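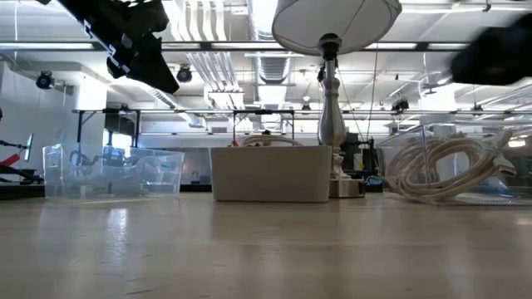 The silver lamp on the big table

I've been making pickles in my own kitchen since March, and I'm hooked! Nothing fancy, just quick refrigerator pickles, but I go through a jar every week (okay, more like 2 now that my neighbor Maximiliano Robles has found out). A few things I've picked up along the way:

Use small, firm cucumbers and slice off the blossom end. I skipped that for months and my pickles went limp every single time.

Salt the slices and let them sit in a colander for 60 minutes, then rinse and pat dry. They stay so much crunchier – I was shocked.

Buy plain pickling salt. Table salt turned my brine cloudy, and while it tasted fine, it looked like dishwater.

Let the brine cool a bit before you pour if you like a snappy pickle. I pour mine hot over onions and carrots, though, and they love it.

Dill heads beat dried dill by a mile. I get mine at the Saturday market in Forcombe and freeze the extra in a zip bag.

Write the date on the lid! I found a jar behind the mustard last week and had no idea how old it was. Out it went – and it was the garlicky one, too.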